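Kunau Trickle Charger Review: Two Winters In

March 2021

My car sits a lot. I work from home, the grocery store is a short walk away, and from November on I'd rather stay inside anyway, so the battery kept going flat on me. After the second jump start in one month I gave up and bought the Kunau, the small one with the gray clips, and it has been plugged in for most of two winters now. Plenty of time to have opinions!

Setup is easy. Red clip on the positive post, black clip on bare metal away from the battery, plug it into the wall, done. There's also a ring terminal lead in the box that you bolt on and leave there, with a little rubber cap for the end, and I'd tell anybody to use that one. The clips are fine but the springs are stiff and my hands are not great in the cold. I ran the ring lead out by the corner of the grille so I don't even have to pop the hood anymore (best thing I've done to this car, and it took me 11 minutes).

The light on the front goes orange while it's charging and green when it drops into float mode. My battery was pretty low the first time and it took overnight plus most of the next morning. It's a slow charger, that's what it's for. If you need to be at work in an hour, get a jump pack. 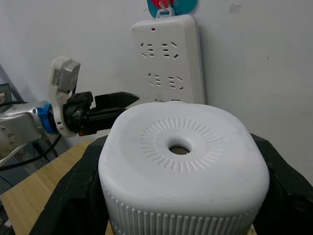

Ellham wrote in after the first version of this review to say the orange light on theirs never went green at all, even after 8 days, and that the battery turned out to have a bad cell. Swapped the battery and the same charger went green the next morning. So if yours is stuck on orange, get the battery tested before you send the charger back. Most parts stores will do it while you wait.

Now for the stuff I don't like. The cord from the wall to the charger is too short. I have one outlet in the garage and it's on the wrong side, so I'm running an outdoor extension cord along the floor and stepping over it every time I take out the recycling. The case also has no real way to hang up. There's a slot on the back that sort of fits over a screw head, and mine has fallen off
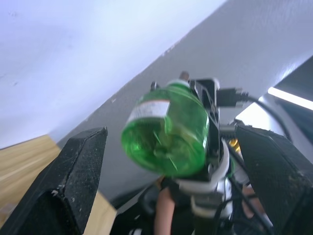

twice, once right down behind the battery tray where I had to fish it out with a coat hanger. It still works, so points for toughness, but two proper mounting holes would have fixed it.

I borrowed a Fultach for a couple of weeks to compare. It's the fancier one with a screen that shows the voltage, and I'll admit I liked looking at the number. It has a longer cord too. But it costs $50 more, the fan makes a whiny noise, and it forgot its settings whenever the power blinked. The Kunau just starts back up where it should. Mine is a regular lead acid battery, so I can't tell you how either one does with AGM, though both have a button for it. 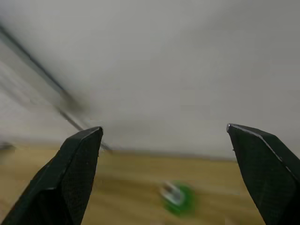

Wi Garage Notes, Issue 8, p. 2

One more thing on the ring lead: check the fuse holder before you tuck it away. Mine came a bit loose and I wrapped it with tape, no trouble after that. Spare fuses are the ordinary blade kind.

Would I buy it again? Yep. The car has started every single time, even after sitting for three weeks in the real cold, and I've quit carrying jumper cables in the trunk. Four stars, and I'd make it five if they gave me a longer cord.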